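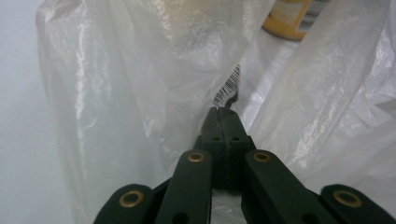
4. Mise en place du sac

Note : le sac est en plastique blanc translucide. Il marque facilement des plis, cela est normal.

4.1 Dépliez le sac à plat sur la table, l'ouverture vers vous.

4.2 Ouvrez le sac avec les deux mains et faites entrer un peu d'air. Ne soufflez pas dedans.

4.3 Placez le sac dans le bac Stoter et rabattez le bord vers l'extérieur — plus de 4 cm, sinon il glisse quand le bac se remplit.

4.4 Lissez les plis du fond avec le plat de la main. Un pli qui reste sur le côté ne gêne pas.

ATTENTION : ne tirez jamais le sac par un seul pli. Le plastique est mince et il se déchire dans le sens de la longueur.

ATTENTION : gardez les sacs hors de portée des enfants. Danger d'étouffement.

4.5 Pour fermer, rassemblez le bord, tournez de 2 tours et posez le lien. Ne serrez pas trop fort.

Note : les sacs non utilisés se conservent à plat, dans leur carton, loin du chauffage.

Texte : Vinh Phan. Relecture : Carys Howells.

Accueil > Notices > Flevholm > Bac Stoter > Sacs

Classé dans : Rangement et tri, Consommables

© Flevholm — Contact — Haut de page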